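## 4. Setting up the Windale floor heating thermostat

Read section 3 first. The wall box and the floor sensor must already be in place.

1. Switch off power to the heating circuit at the breaker panel. Test the wires before you touch them.
2. Pull the front cover off the thermostat by pressing the tab on the bottom edge.
3. Connect the two supply wires to L and N, then the two heating wires to the terminals marked LOAD.
4. Connect the floor sensor. Either wire can go to either terminal.
5. Fold the wires into the box and fasten the thermostat with the screws supplied. Do not use a power driver.
6. Snap the cover back on and restore power. The display shows the software version, then the clock.

**Caution:** Do not turn on the heat until the tile mortar has fully cured. Check the mortar maker's instructions for the curing time.

Floor temperature is read by the sensor in the floor, so the number on the display can differ from room temperature. Rugs and flat-bottomed furniture hold heat in and will raise the reading.

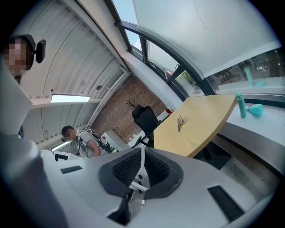
*Fig. 4. Shoe on floor, partly visible.*

To set the floor limit, hold the down arrow until LIM appears. Choose the limit given by your flooring supplier and press OK. For engineered wood, set the limit before the first heating cycle.

**Note:** If the display shows E2, the sensor is not being read. Turn off the power and check both sensor wires. If E2 returns, call the installer and quote the model number, 1744, printed inside the cover.

Go on to section 5 to set the weekly schedule.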